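20 February 2023

Spent the morning with the quote from Drokurska again and I like it less each time I open it. The arm is priced on page one in large type. The hand is on page four. The mounting plate, the spare cables and the "application support package" are on page six, in the kind of gray print my phone company uses. Add it all up and we are well past what I told Moges we'd be asking for.

Moges wants a number by March so it can go in with the rest of the Skemthorpe budget. I said he could have a number or he could have one I believe. He said any number would do. That is how we ended up with the shrink tunnel.

My trouble is still the hand. The arm I can more or less accept, arms have been around a long time and there's a used market for them. But a hand with that many fingers has that many things to wear out, and the salesman's answer on service life was a story about another customer. I asked what a replacement finger costs. He wrote the question down. That was before lunch and I have heard nothing since.

We pack snack bags and bottles at Plerkgate. Bags crinkle, slide, and come in a different shape every time the supplier changes film. A suction cup hates them and a plain two-jaw gripper crushes whatever is inside, so I do see why somebody would go for fingers. I'm only asking whether they can do it at four in the afternoon with a box of mixed returns and the person who set it up gone home.

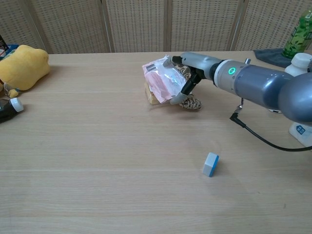 *Melati Lubis, Plerkgate notebook*

The fingers are closed around the plastic bag and the ring at the wrist is green, and the salesman would love me to stop there. I can't tell from one grip whether the thing inside would be fit to sell. What I keep looking at is the black cable, which hangs in a loop under the wrist and runs off to the side. On our line a loop like that will catch on a tote in the first week. I've added cable dressing to the list of things to ask about, and I'm betting it's extra.

The bottle on its side bothers me too. Ours tip over all day long. Picking up a standing bottle and picking up a fallen one may well be two different jobs as far as the software goes, and I want it in writing that we pay for setup once.

Figures as of tonight, before I lose the envelope:

- Training, per head: $295. I'd send two people, Moges thinks one.
- Cable set: $300, and the quote doesn't say what is in the set.
- Support package: $2,330, good for 12 months, renewal price "to be agreed." No.

No line anywhere for guarding. No line for our own hours either, and those will be the biggest cost of the lot. They always are. When we bought the labeler I kept a tally of the evenings I spent on it and then threw the tally away so I wouldn't have to look at it.

I could ask for a rental. Three months, our own products, our own table, and a clause that lets us send it back. If they're as sure of the hand as they say, they shouldn't mind. I drafted the email and took out the sentence about the shrink tunnel, then put it back in.

Still to do: measure the bench by the return chute, find out what the floor there will hold, and get Moges to stop calling it "the robot" in meetings as if we'd bought it.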